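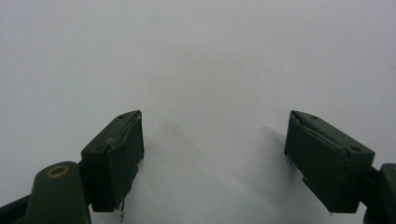

**w_pietrzak**
When do you pull a set of finger pads out of service? Our written rule at Tirnusville says "replace when worn", and everyone reads that differently. The covering on the inner faces of both fingers is torn and peeling along the top seam, there's a pale scuffed strip where it has lifted, and the left one has a frayed strand hanging off the bottom. I say that's a swap. Two of the people I work with say it still grips and they'd run it to the end of the week. I'm rewriting the sheet for handheld grippers and would like a rule that doesn't depend on who is on shift.

– Wojciech Pietrzak

---

**gantry_moss**
Swap on cycle count. We do 300 episodes a pair, then both pads come off whatever they look like. Takes the opinions out of it.

---

**Skumstead_Lou**
Cycle count alone is a bad rule. 300 episodes of picking up sponges and 300 episodes of picking up wooden parts are not the same wear. We tried a fixed number last May and were throwing out good pads on one bench and running bare ones on the other.

What we have now:

- Look at both inner faces before the first episode of a session.
- Any lifted edge you can get a fingernail under, change it.
- Any loose thread, change it. Don't trim it.
- Always change the pair, never one side.
- Write the date and the tool number in the log.

---

**w_pietrzak**
Why not trim? That's what people here do.

---

**Skumstead_Lou**
Because the thread comes from somewhere. You cut it, the edge keeps opening, and you've got a pad that changes a little every episode. If your wrist camera sees the fingertips, that goes into the data as well.

---

**hindent_user_4**
I'll disagree with Lou on the fingernail test. We use the Hindent covers and they lift at the corners almost from new. If I followed that rule I'd change them daily. We measure it: 2 mm of lift is allowed, anything over that goes in the bin. Only on the contact side too. The back edge can look terrible and it makes no difference to the grip.

---

**Skumstead_Lou**
If they lift from new, I'd look at how they're being glued before I wrote a tolerance around it. Are you cleaning the block first?

---

**hindent_user_4**
Alcohol wipe, then press for a minute. Same as the instructions.

---

**gantry_moss**
A minute is short. We clamp ours overnight.

---

**w_pietrzak**
OK, this is useful. One complication is that our setup is two-handed, one operator with a gripper in each hand, and the two sides don't wear at the same rate. The usual task has the left hand working in the basket and the right over the open part of the board, so I'd expect the left to go first. Do you change all four pads together or go by tool?

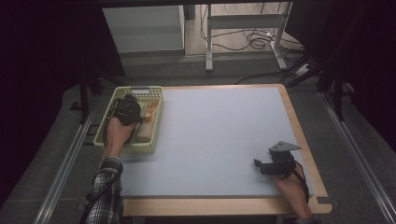
The other thing the sheet has to cover is cables. Each gripper has its own, and I want a line about where they run relative to the operator's arm and the table corner. At the moment people route them however they like.

---

**Skumstead_Lou**
By tool. All four together is a waste unless your people swap the grippers left to right between sessions. Label them L and R and keep them that way.

On cables, along the forearm and then down off the table with enough slack for a full reach. Have the operator stretch to the far corner before recording. If it pulls, redo it.

---

**gantry_moss**
We do all four. Matched pads left and right matter more to me than the cost of a set.

---

**urbanczyk_fan**
The Urbańczyk bench guide says to inspect every 50 episodes and log it, pass or fail. I think the log is the part that counts. Ours has 1690 entries and it's the only reason we know which tool eats pads. Pick whatever limit you like, but have people write down what they saw.

---

**w_pietrzak**
Here's the draft. Comments welcome before I print it.

1. Check both pads on each gripper at the start of a session and every 50 episodes.
2. Replace the pair if the covering on a contact face is torn, has a loose thread, or has lifted more than 2 mm.
3. No trimming, no re-gluing in place.
4. Replace at 300 episodes in any case.
5. Grippers stay on their marked side.
6. Cable along the forearm, reach test before recording.
7. Log every check, including the ones that pass.

---

**hindent_user_4**
Fine by me. I'd drop number 4 – if you're checking every 50 you don't need it.

---

**gantry_moss**
Keep number 4. People skip checks.

---

**Skumstead_Lou**
Number 2 should say "any pad", so it's clear one bad side is enough. And say who signs the log.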